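06/05/2025

Dear diary, or dear whoever reads blogs on a wet evening with a biscuit in hand (me, mostly), what a long and silly day it has been at Bednárik. I had such hopes for it! The plan was a gentle one: fruit in, fruit out, dishes moved about the toy kitchen, home by six. Instead the arm stopped dead on run 19 with a joint fault, and I said a word Géza pretended not to hear. 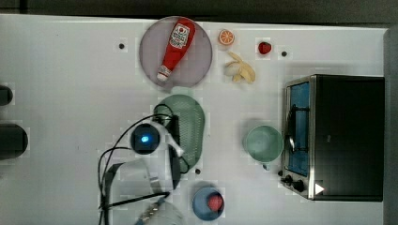
Our little kitchen, ketchup and all.

It wasn't a crash, thank goodness, more of a sulk. The log said the wrist had gone over its torque limit, and then it said so again, 172 times, as though I might have missed it. Emese thought straight away of the cable, bless her, as she has never trusted that cable. I thought it was my own new settings from last night, and I went quite pink and began undoing them one by one.
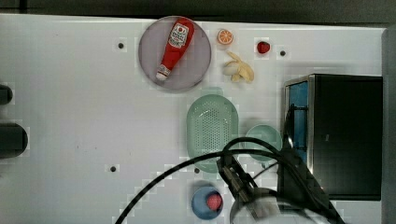 So there I was with my tea going cold, putting back numbers I had been so proud of, and the fault came back regardless. Géza made us press the stop and stay behind the tape until the power was properly off, and he was right to be stern about it. In July Máté put his hand in to rescue a plum during a pause, and the pause ended sooner than he expected. Only a bruise, but I still think of it.

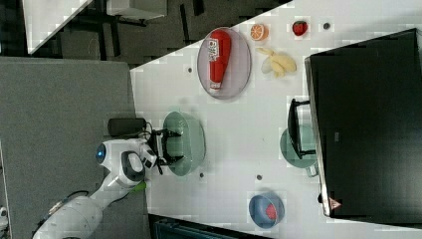 Photo: Dagmar Krajčí

Emese was right, of course. One connector had worked itself a tiny bit loose, enough to give a rubbish reading whenever the wrist turned one way. We reseated it, added a tie (a loose one, so that it can still move) and ran the wrist slowly on its own for ages.

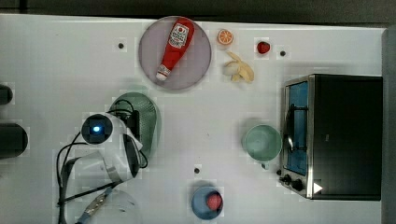

I do want to write up the fault properly before I forget the order of things, and Lajos will need it for the safety book. He'll ask about slack first, so I'll tell him about those black loops curving down beside the gripper, and how easily the eye slides past them to the nice blue light. Then there's the question of why the arm kept trying after the first warning, and I haven't got an answer to that yet. Tomorrow, with fresh tea.

99 likes · 19 comments · Share

Contact | © Dagmar Krajčí | Back to top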